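Atton abre em Botville a sua primeira lavandaria de bairro com sala de estar

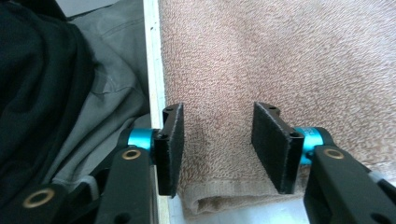 Botville, Jul 24, 2024

Andávamos há meses a morder a língua, mas já podemos contar: a Atton vai abrir uma lavandaria na rua principal de Botville, mesmo ao lado da antiga papelaria, e eu estou tão contente que escrevi este comunicado três vezes (a primeira versão tinha demasiados pontos de exclamação, prometo que esta tem menos).

Para quem não nos conhece, a Atton nasceu em Celtinton, num espaço minúsculo onde mal cabiam as máquinas e onde os clientes esperavam de pé, encostados à montra. Foi lá que aprendemos quase tudo, incluindo que ninguém gosta de esperar de pé encostado a uma montra. Em Botville temos finalmente 164 metros quadrados, e uma boa parte deles é para as pessoas: sofás, mesas, tomadas à mão, uma estante de livros para levar e trazer e um canto para os miúdos fazerem os trabalhos de casa.

Quanto às máquinas, são 13 de lavar, de tamanhos diferentes, e duas delas aguentam edredões de casal sem protestar. Os secadores ficam na parede do fundo, longe dos sofás, por causa do barulho. O detergente está incluído no preço e há uma versão sem perfume, que em Celtinton nos pediam todas as semanas e que nós demorámos uma eternidade a arranjar. Desculpem lá!

As obras ficaram a cargo da Hollis, que começou a partir paredes em maio e que teve uma paciência de santo connosco, sobretudo quando mudámos de ideias sobre o chão já com os mosaicos encomendados. O chão ficou verde. Eu queria azul, mas fui vencida e hoje admito que o verde fica bem.

Vamos também ter um serviço de entrega e recolha, para já só dentro de Botville. Deixa-se o saco ao balcão de manhã e levanta-se a roupa dobrada ao fim do dia seguinte. Toalhas e lençóis têm um preço fechado por saco, a pensar nos alojamentos locais e nos cabeleireiros da zona, que foram os primeiros a bater-nos à porta ainda com o pó das obras no ar. Para camisas e peças delicadas, falem connosco antes, que isso vê-se caso a caso.

E há as oficinas, que são a minha parte preferida. Uma vez por mês vamos afastar as mesas e falar de nódoas, de remendos, de como salvar uma camisola de lã que encolheu (às vezes salva-se, às vezes fica para o cão). As toalhas que ficaram ásperas têm direito a uma sessão só para elas, com uma conversa longa sobre amaciador a mais. A entrada é livre e não é preciso ser cliente.

No dia da abertura, os primeiros 88 clientes recebem um cartão com uma lavagem gratuita, válido em Botville e em Celtinton. A loja de Celtinton, já agora, continua aberta no mesmo sítio e com o mesmo horário, portanto escusam de me perguntar outra vez se vamos fechar. Não vamos.

A data de abertura vai ser afixada na porta e enviada a quem estiver na nossa lista de contactos. Os jornalistas que queiram visitar o espaço antes disso podem marcar através do gabinete de comunicação da Atton ou passar pelo balcão de Celtinton e deixar recado. Há café, e desta vez há também onde se sentarem.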